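Viklund patterned tablecloth, large – review

I bought this in October to replace a plain cotton cloth that had gone thin in the middle. Naster had it at 37 pounds, with 4 pounds for postage. The Sternmont cloth I looked at first was cheaper but only came in cream, and we eat a lot of curry.

It arrived folded very small and the creases were stubborn. One wash at 40 and a hot iron on the back got most of them out. The listing gives the weight as 200 grams per square metre, so it sits flat without clips but is still light enough to dry on an indoor airer overnight.

The pattern is busy. If you like a quiet table, look elsewhere. I find it hides crumbs and small stains well, and plain white plates look good on it.
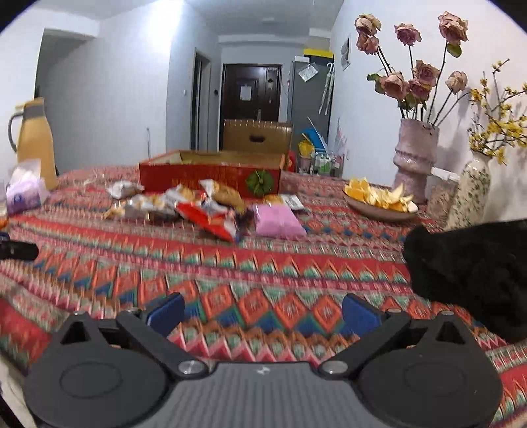
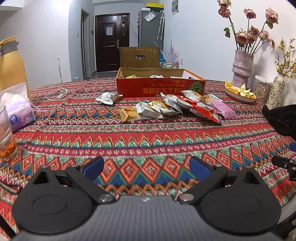

The cloth on the table.

Colours have held up after a dozen or so washes, always inside out with the darks. The hem is less good. One corner came loose in the third week and I had to put a few stitches in it. My old Ivon cloth was hemmed with a double row and never gave any trouble.

It isn't wipe-clean, whatever the shop page suggests. Water soaks in within a few seconds, so use a mat under anything hot or wet.

Sizing was right to the centimetre before washing. It has since lost a little in length – still enough overhang for our table, but go up a size if yours is close to the limit.

Four stars. I would buy it again at the same price.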